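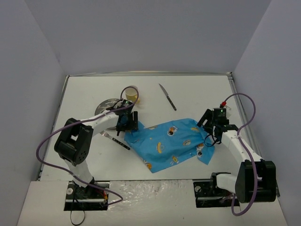
I have been promised table-setting robots for as long as I've been writing this blog, and the promise always gets a bit thinner when I stand next to one. The setup at Clarmont runs on software called Ostel, and its task is dull on purpose: spread a cloth, put a plate and a mug and cutlery where they belong. Two arms on one small table, both with grippers at the same blue cartoon cloth, and a kitchen knife lying on the far side of it. I asked about the knife. I was told it was a light task with light forces.

Fine. So here is what went wrong, as far as I can piece it together from the log they let me read.

On run 241 the left arm lost its position reading for about 2 seconds. The right arm didn't know. Ostel runs each arm as its own process, and the message that should have said "hold still, your partner is blind" was queued behind a pile of camera data. By the time it arrived, the right arm had carried on pulling. The cloth took the load, the left wrist got dragged sideways, and a person hit the stop button. 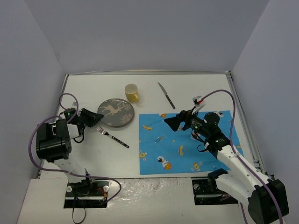 The stop button worked. I want to be fair about that. But the automatic stop, the one in the sales sheet, never fired, and the summary written that Saturday calls the whole thing a "recovered pause." A human being lunged at a button. I'd use another word.

Kamolrat, the outfit that sells the safety layer, says the force limit was set to 100 percent of rated load when it should have been 15 for cloth work. Maybe so. Then why does the thing start up at all with a number like that in it? My car complains if I leave the trunk open.

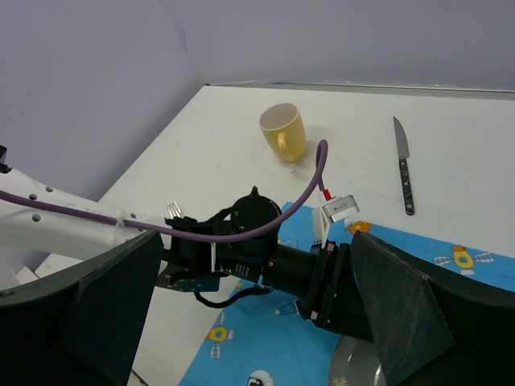
The other complaint is the cables. I've seen the same kind of loose looping runs on the Grevach arms, and when I ask whether a snagged cable could cause a dropout like this one, I get told it's "not the leading theory." There's no test result attached to that, at least none I was shown.

They say a patch is coming in August that gives the stop message its own channel. I'll go back and ask to see the same fault forced on purpose, with the limit set properly and nobody's hand near the button — and I'd still like the knife off the table.

14 comments | 6 shares

Contact | © Slow Machines blog, all rights reserved | Back to top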